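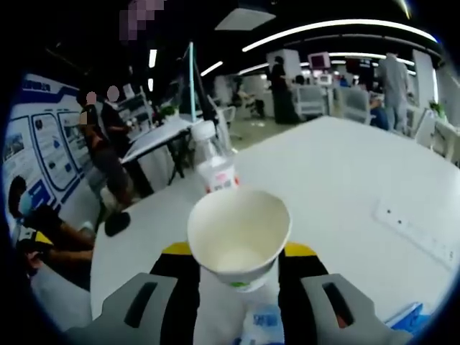
Paper cup

A paper cup is a disposable drinking vessel made from paperboard and lined, in nearly every modern version, with a thin layer of plastic or wax that keeps the drink from soaking through. It is among the most familiar objects of office kitchens, waiting rooms, school fairs and shared tables of every sort, and most people who use one will have thrown it away before giving it a second thought, a pity when so much care goes into the making of it.

Construction

The ordinary cup is built from two pieces of board. The larger is a curved blank, a bit like a slice taken out of a ring, which is wrapped around a form and sealed along one side to make the wall. The smaller is a disk, pressed up into the narrow end and crimped in place, so that the bottom sits a little above the table and the cup stands on the edge of its own wall. The top edge is then curled outward into a rolled rim. That rim does a great deal of quiet work: it stiffens the mouth, gives the lips something smooth to meet, and lets a lid snap on where one is wanted.

The wall leans outward toward the top, and this gentle taper is what allows cups to be stored one inside another in long sleeves. Anyone who has tried to pull a single cup from a tightly packed sleeve will know that two often come away together (a slight twist usually parts them).

Single-wall cups are the usual choice for water and cold drinks. Hot drinks are more comfortable in a double-wall cup, or in a single-wall one slipped into a cardboard sleeve.

Printing

Plain white is the most common finish. Where there is decoration, it is normally printed on the flat board before the blanks are cut, and it may be anything from a full wrap of color down to one small mark near the base. Collectors, of whom there are more than one might suppose, tend to prize the small marks, which changed often and were seldom recorded. Ilir Begović's handlist, "Rarer Cups," describes 361 of them, among them 89 from the Flutis works and 4 from Wevley that he knew only from single surviving cups.

Use at the table

At meetings and open days, paper cups are commonly set out beside bottled water, so that one large bottle can be shared among several people. A light cup tips easily when empty and is steadier once it has a little in it, so it is kinder to pour a small amount first and top it up afterward. On tables with power outlets built into the top, it is sensible to do the pouring well away from the sockets.

Disposal

The lining that makes the cup useful also makes it awkward to recycle, as it has to be separated from the fiber in the pulping tank. Some paper mills accept lined cups and many do not, and local rules vary a good deal. Cups with compostable linings are also sold, though these generally need an industrial composting site to break down properly.

See also: Drinking straw; Water bottle; Paperboard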